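El agua, los servos y la costumbre de no detenerse 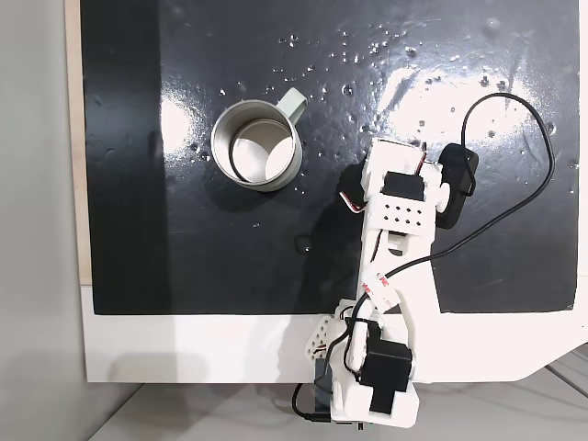 Brazo de banco con servos a la vista, junto a una taza metálica. Hay gotas sobre la superficie negra de trabajo.

El pasado septiembre, el laboratorio de manipulación de Rurance registró la pérdida de un servo durante una serie de agarres. El informe interno atribuye el fallo a la entrada de líquido en un conector y lo califica de incidente menor. Esta tribuna discrepa de esa calificación.

La serie constaba de 464 repeticiones. En la 390 el codo dejó de responder y el brazo cayó sobre la mesa con la pinza cerrada. No hubo heridos. El operador tardó cuatro segundos en cortar la alimentación, pues el interruptor se encontraba detrás del equipo.

Los brazos ligeros de plástico impreso han abierto la robótica a centros que antes no podían costearla, y conviene que así siga siendo. Ahora bien, su bajo precio ha traído consigo una tolerancia que no se admitiría en una célula industrial: cables sin canalizar, motores sin carcasa estanca, líquidos a pocos centímetros de la electrónica. El protocolo Zerum, vigente en la casa, exige secar la superficie entre ensayos, pero no dice quién debe hacerlo ni obliga a dejar constancia.

Se ha propuesto sustituir los servos por modelos sellados. La medida es razonable e insuficiente. A nuestro juicio, debe exigirse además una parada accesible desde el puesto del operador, un recorrido fijo para el cableado y la suspensión de la serie ante cualquier derrame, aunque ello obligue a repetir 100 ensayos.

El grupo de Piltside aplica ya este último criterio y ha aceptado calendarios más largos. Rurance revisará su protocolo el próximo trimestre. Hasta entonces, los ensayos con recipientes deberían realizarse en seco.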